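News > Press Releases > Limura Opens Second Repair Counter in Tustby

FOR IMMEDIATE RELEASE
June 15, 2018

LIMURA OPENS A SECOND REPAIR COUNTER, AND YES, WE'RE FINALLY TAKING SMALL ELECTRICAL STUFF

TUSTBY – Hi everybody, Lungile Lekota here. I run Limura, the little repair shop on Hendricks Street, and I'm writing this one myself because the last time we paid somebody to write a press release it called us a "solutions provider" and my mother phoned to ask if I'd sold the business. I haven't! We've grown, though, and I'm pretty excited to tell you how.

Starting Monday we have a second counter. It's in the old Priklow shoe store, right next door to us, and we knocked a doorway through the wall so you can wander between the two without going back out into the rain. The original counter stays what it has always been: zippers, bag straps, umbrellas, lamps, chair legs, that sort of thing. The new one is for small things that run on batteries or plug into a wall. Flashlights, radios, clocks, kitchen timers, toys that used to sing and now just sort of groan.

People have been asking for this since the day we opened. Last year we turned away 397 battery-powered items (I kept a tally on the back of the door, and it got a bit depressing to look at). Most of them sounded like easy fixes, too. A spring that's lost its bounce, a bit of crud on a contact, a switch full of pocket lint. I hated sending them home, and I'm sure plenty of them went straight into the trash.

So what does it cost? Having a look is free. If we can fix it while you stand there, it's $2, and I don't care if it's a fancy radio or a plastic duck. If it has to stay with us, we'll call you with a price before anybody picks up a screwdriver. We don't do phones, laptops, microwaves or anything that gets hot enough to cook on. Please don't try to talk us into the microwave. A man tried very hard in the spring and we had to be quite firm with him.

The new counter will be open Monday through Saturday, ten to six, same as the old one. Saturday mornings get busy, so if you can come on a weekday afternoon you'll have a much nicer time and I might even have coffee on. There's a ramp at the Priklow door now, which the shoe store never had, and a bench by the window. Parking is still terrible. The lot behind the bakery is your best bet.

We're also running a fix-it class in the back, two evenings a month. You bring something broken, we show you how to open it up without losing the screws, and you do the fixing yourself. Each class is two hours and there's room for eight. The summer ones are filling up already, so put your name on the sheet at the counter or give us a ring. If there's enough interest I'd love to do a holiday lights class in October, before everyone drags the boxes down from the attic and finds out half the string is dead.

A few things I'd ask before you come in. Bring the battery cover, even if it's cracked! I can't tell you how many gadgets arrive with tape over the hole and the cover sitting in a kitchen drawer at home. Take the old batteries out if they've leaked, put them in a bag and wash your hands. And bring the charger or cord if the thing has one. It saves you a second trip and it saves me guessing which of the 80 adapters in my bin will fit.

I want to say thank you to everyone in Tustby who has kept us going. When I opened Limura I gave it a year, tops. I figured folks would rather buy new than pay to mend, and a few of my friends figured the same and said so, loudly, at my birthday dinner. You lot proved us wrong with your wobbly stools and your grandmothers' handbags. The wall between the shops came down because you kept walking in.

Come by on Monday and say hello. There'll be lemonade and cookies from ten until they run out, and anything brought to the new counter that day gets its quick fix for nothing. No need to sign up. Just turn up with whatever's been sitting in the junk drawer waiting for somebody to deal with it.

And if you're not sure it counts as something for the new counter, a good rule is to look for a switch. If it has one and it fits in a shopping bag, bring it over and we'll take a look.

Press contact: Lungile Lekota, Limura, Hendricks Street, Tustby | © 2018 Limura | Back to top 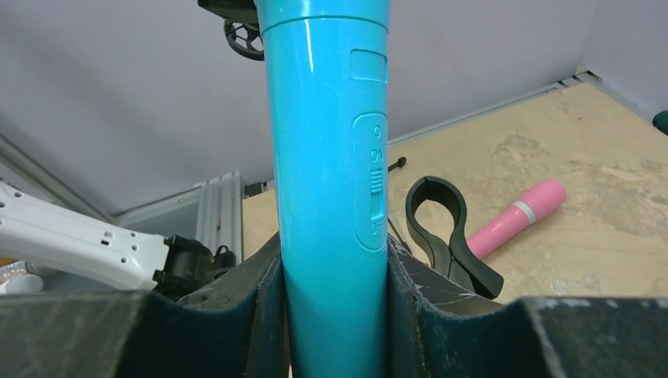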